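# Priltska coat stand

A tall wooden stand for offices, landings and hallways. The pole is dark brown, with short angled pegs near the top and more lower down.

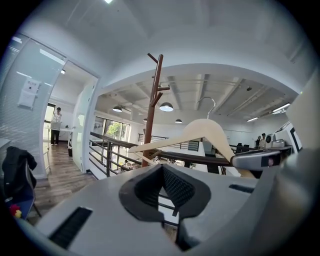 *Photo: Vendex / Skestham showroom*

Coats and jackets go straight on the pegs. For shirts and knitwear, add light wooden hangers with a metal hook, sold in packs of 6.

## In use

The stand takes up little floor space, so it can go beside a railing or near a doorway. It saves hanging jackets over the backs of chairs.
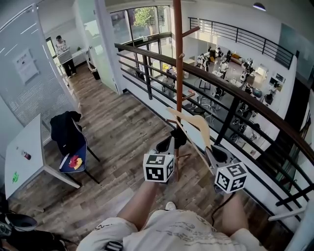

Reading time: 1 minute

The pegs stick out at an angle. Leave a clear gap between the stand and the wall.

- Maker: Psarras
- Delivery: 9 working days
- Assembly: 11 minutes, no tools needed
- Price: £41, hangers not included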